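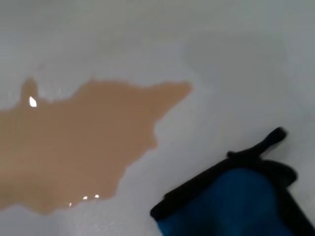 A tan-brown spill on a smooth white surface.

We are a spilling household. I say that with love, as someone who has personally tipped a full mug of milky coffee across a table while reaching for the jam, and who married into a family of hand-talkers. So when our old oak table finally got too wobbly to save, I spent most of a winter reading about tabletops, and in the end we went with the Kornik in matte white, the six-seater with the rounded corners. It cost us 770 dollars with delivery, which made me swallow hard, and we have had it long enough now that I feel I can write something useful.

First, the assembly. The Kornik comes in two boxes, and the one with the top in it weighs 49 pounds, so please have a second person there. The legs go on with big bolts and a wrench that comes in the bag, and the instructions are drawings only, but good drawings. We started after lunch and were eating supper on it, and that included a long argument about which way the crossbar faced. (The little groove goes down. I was right, for the record.)

Now the top, because that is what everyone asks me about. It's a matte laminate, very soft to the touch, and it doesn't throw the ceiling light back in your eyes the way my sister's glossy one does. Coffee, tea, gravy and tomato soup have all come off with a damp cloth and a drop of dish soap. Turmeric is another story. I left a splash of curry overnight in June and it took three rounds of baking soda paste before I stopped seeing it, and on some mornings, when the sun comes in low, I still think I do. Beet juice was fine, strangely enough.

The finish does show greasy fingerprints, more than I expected. If you have small children you'll be wiping it after every snack. Pencil marks rub off, ballpoint mostly doesn't, and we now keep a Marsden felt pad under anything involving homework. I bought the pad separately and would buy it again — it lies flat, it goes in the wash, and it muffles the clatter of dishes too.

Before settling on this one we also looked hard at the Cuvell, which is a bit narrower and was 141 dollars cheaper. It's a handsome table and I nearly brought it home. What put me off was the seam down the middle where the leaf goes in. I pictured crumbs in there, and syrup, and me with a toothpick. If you need a table that gets longer for the holidays, though, the Cuvell is probably your better bet, as the Kornik doesn't extend at all. At Thanksgiving we push a card table up against the end and throw a cloth over both.

A few smaller grumbles. The feet are hard plastic and they squeaked on our floor until I stuck felt on them. One leg cap arrived cracked, and the replacement took a good while to come, though they were very pleasant on the phone and didn't charge me. And the apron underneath hangs a little low, so if you are long in the leg, or you like chairs with arms, measure before you order. My husband bumped his knees for a week and then learned to sit differently.

Would I buy it again? Yes, and in the same color, too. My mother still thinks we should have gotten the walnut.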